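Rajitha Weerakoon
27.12.23

1/ Bürostuhl Kelavine, zweite Wartung. Anlass: Spiel in der linken Armlehne, seitlich etwa 5 mm an der Vorderkante. Laut Rechnung im Juli gekauft, 282 Euro.

2/ Werkzeug: Innensechskant 5 und 6, Kreuzschlitz PH2, Taschenlampe. Der Stuhl bleibt stehen, man kommt von unten an alles heran. Umlegen geht auch, kostet aber Kratzer im Parkett.

3/ Reihenfolge: Sitz ganz hochfahren, Auflagen der Armlehnen abnehmen, dann erst die Schrauben am Träger lösen. Wer mit dem Träger anfängt, hat am Ende beides gleichzeitig in der Hand.

4/ Die Anleitung nennt kein Drehmoment. Ich ziehe handfest an und gebe eine Achteldrehung dazu. Schraubensicherung mittelfest, ein Tropfen pro Gewinde — mehr läuft nur in den Kunststoff.

5/ Ersatzteile: Grolter führt die Armlehne einzeln, aber nur paarweise im Versand. Tura hat auf meine Mail bisher nicht geantwortet. Schrauben gibt es dort im Beutel zu 200 Stück, ich brauche vier.

6/ Stand nach der Auflage, Blick unter den Sitz: 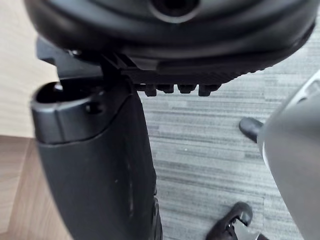
Armlehnenstütze mit offener Aufnahme, rechts daneben die Mechanik.

7/ Die Kratzer an der Stütze sind rein optisch, die lasse ich. Nächste Kontrolle nach 500 Betriebsstunden. Falls das Spiel wiederkommt, tausche ich den Träger komplett.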